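Bakery to close its Stikmont shop after rent rise

The Hureck bakery in Stikmont will close at the end of April after failing to agree a new lease on its shop in the market square.

The firm said its rent was due to go up by 50 per cent this spring, the second increase in 2 years. Baking will carry on at its main site in Havberg, and the branch in Krajčí is not affected. Staff at Stikmont have been offered work at one of the other two sites.

Hureck opened in the square when the covered market was rebuilt and has supplied bread and pastries to the primary school and both hotels. Those orders will now be delivered from Havberg each morning before 7am.

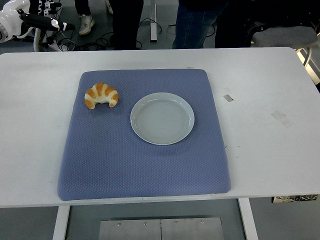

Customers in the queue on the last market morning were mostly resigned to the news. One woman said she would not be driving to Havberg for a loaf and would have to make do with the supermarket, where the bread was dearer and gone by noon.

A petition asking the council to step in has gathered 1046 signatures. The council said it did not own the building and could not set the rent, but would meet the landlord next month.

Gift vouchers bought in Stikmont can be used at either remaining shop until the end of the year.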